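Drusex data gathering, progress note for April
To: Romgate programme office
From: Irville team

Short one this time, sorry, demo prep is eating the week. Figures first.

Episodes recorded to date: 3,804
Passed review and in the training set: 1,228
Added since last report: 301
Task families open: 3 (tennis ball pick, ball and cylinder, two-arm handover)

All of it still simulated. Real bench work not started, see the end.

Pass rate is lower than we promised. Main cause is old episodes from before the labelling rules were agreed, most are being looked at again and a good part should come back in. New ones go through review much quicker.
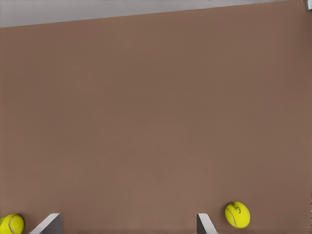
Wrist view labelling is where most of the hours went. Reviewers were marking any view with a ball near the jaws as "ready to close", wrong in a lot of cases. With a ball just outside each finger and only bare brown table in the gap, the label has to be "not aligned", however close the balls are. Rule now written down, two reviewers per episode until they agree. Also decided that a ball partly out of view still counts as present. Slows things down a bit but the Ticona model was clearly learning the wrong thing from the earlier set.

Ball and cylinder is behind. Cylinder is shiny and the reflections change a lot with arm position, so we are varying the lighting more than planed. Render time up as a result. We also want more starts where a ball is touching the cylinder, these are under-represented and the learner does badly on them.
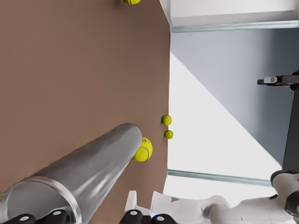 Ball and cylinder task: tennis ball against the far end of the metal cylinder, second arm at right.

Handover: scripts run, no episodes worth keeping yet. Timing between the arms drifts. Fix is in testing.

Spend on track apart from rendering, which will go over this quarter. Would like to move some of the unused travel money across, please confirm if thats ok.

Next period:
- finish second look at old episodes
- more touching starts, ball and cylinder
- first handover set to review
- date for real bench, waiting on Romgate for the space

Full breakdown by task to follow with the quarterly sheet.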